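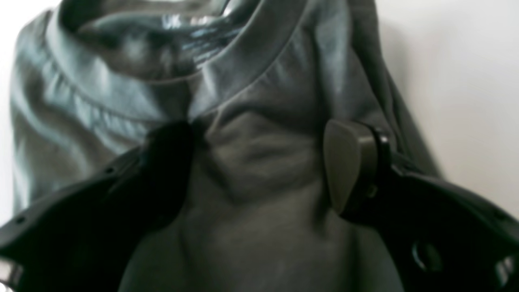 Page last changed: January 8, 2023
By Rehema Makori

So you want a robot arm to help with the laundry! I get letters about this now, and my first tip is always the same — don't spend the whole budget on the arm. The fingertips get all the wear. Buy spare pads on day one and keep them in a jar with the screws.

My second tip is to try it on your worst clothes. Neckbands are thick, thin blouses slide all over the place, and a gripper that's lovely with one can be hopeless with the other. Ask the seller (I went back and forth between Fjeld and Vanance) whether you can send in 4 garments of your own before you pay. If they'll only demo a dish towel, keep shopping.

Set aside roughly $100 a year for pads and cables, and measure your table before you order anything. I didn't, and the first table had to go back to Noltitz at my expense!
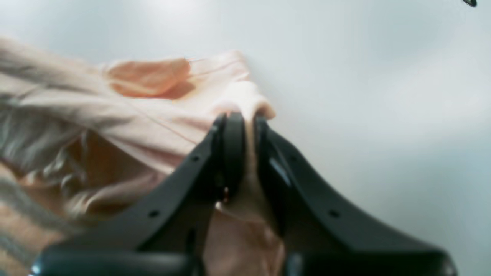
Gunvor Haugland wrote in to say she'd rent before buying: the monthly fee stings, but you find out fast whether you have the floor space. I'd go along with that, if the rental counts toward the price. Get that part in writing — and ask who pays the shipping back.

Contact Rehema | Copyright 2023 | Back to top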